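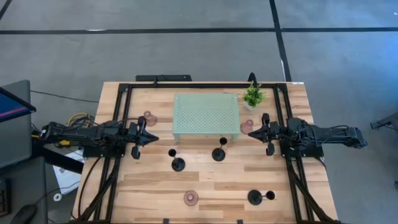 Workshop notebook, Drukcombe kitchenware room
Entry date: 6/11/18
Entered by: Rhonda Gill
Subject: Small shelf and tumbler set, storage arrangement for the Jimville display

Continued from the previous entry. The question left open was whether the mint-green perforated shelf should be offered with the pink tumblers as a single set, or listed by itself with the cups shown only as a suggestion. The Jimville store has asked for a decision before the August layout is drawn up.

Materials used for this entry: the green shelf, the pink translucent cups, and the potted plant that has been approved as the standing accessory for the kitchen range. All work was carried out on the butcher-block top. The pale wood is close in tone to the counters at Jimville, and colors judged on it have so far held up well in the store.

Color. The green and the pink are acceptable together. Under the ceiling lights the pink of the cups becomes weaker toward the rim and stronger at the base, so a cup set down on a pale surface appears darker than the same cup held in the hand. The catalog text should say "translucent pink" and should not say "rose," a word already used for the Zukico bowls. The green should be described as pale mint. The earlier draft had "sage," and I have struck it out.

Shelf. The short legs give enough clearance for a folded cloth underneath, but not for a cup. This was raised by the store in its last letter and the answer should be stated plainly on the card: the space below the shelf is for flat items. The round holes in the top are small and regular, and a cup placed over them stands level. I tried cups upright and inverted. Inverted cups are preferred for storage. Upright cups are preferred for display, as customers tend to read an inverted cup as packed away.

Drainage. A measured 50 ml of water was poured slowly over the top of the shelf with a tray beneath it. Most of it passed through the holes. A thin film remained between them and had to be wiped off. The shelf may be described as suitable for rinsed cups. It may not be described as a drying rack until the test has been repeated with the cups in place and left overnight.

Cleaning. A soft brush reaches all of the holes from above. From below, the corners nearest the legs are awkward, and soap collected there on the first attempt. A second rinse from the underside cleared it. Add one line to the care instructions.

Position of the plant. With the plant to the right of the shelf, toward the far corner, the group has a clear end and the cups remain the first thing noticed. On the left it competed with them. The right-hand position is adopted. The white pot is to be retained — the terracotta one from the spring layout made the pink look gray.

Position of the cups. Two arrangements were considered. In the first, all cups stand on the shelf. In the second, they stand on the open wood on either side and the shelf is left clear, so that the perforated top can be seen. The second shows the product better and is recommended for the printed card. The first is recommended for the store itself, where loose cups on a counter will be moved about by customers during the day.

Knife block. The Sabatier knives were requested for the same counter. I do not recommend it. The dark handles draw attention away from the lighter pieces, and the counter at Jimville is only 71 cm deep at that point. They would be better placed at the end of the aisle with the cutting boards.

Price card. Draft 2 is approved apart from the color wording given above. The type should be increased to 16 point. The present size is difficult to read from a standing position.

Decision. The shelf and the cups will be listed separately, with a note on each card referring to the other. A combined set may be considered later — the cups are also wanted for the picnic range, and stock should not be tied up in one place.

Outstanding:
Overnight drainage test with cups inverted on the shelf.
Revised care line to Jimville with the corrected card.
Check whether felt pads are needed under the legs for use on unsealed wood.
Return the terracotta pot to the garden shelves.

R. Gill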